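### 3.2 Viewer recall of sets and props

Sample was 149 viewers, all had seen at least 6 episodes of *Letwood* (puppet sci-fi, one season, canceled). Recruited via the Karneo fan list, so skewed toward people who already like this stuff. Recall of model shots was high — costumes much lower, plot lowest of all. Coding done twice, disagreements setled by talking it over.

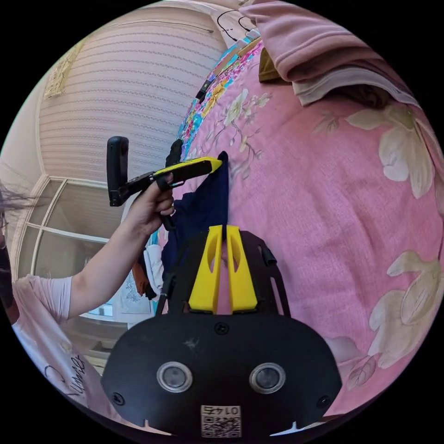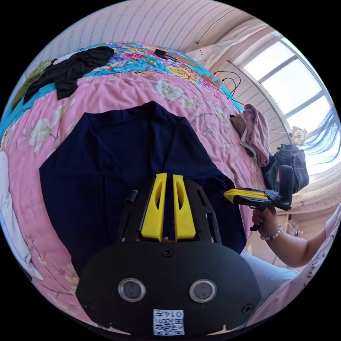
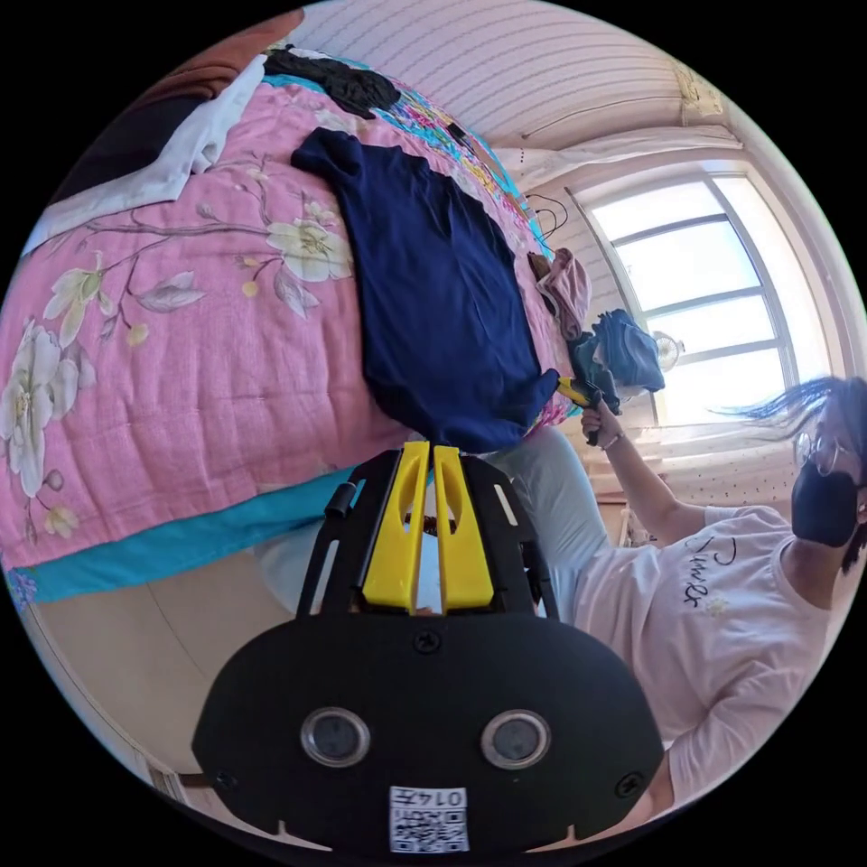 Figure 2. Hand-held gripper with yellow fingers, three views.

Moonbase interiors did best. Even viewers who couldn't name the captain drew the control room door correctly. Kazemi fans (same studio, later show) mixed up the two bases a lot, see Table 4. Free-text answers came to 166, most very short, a few very long. Did not code for for nostalgia — should be done next round.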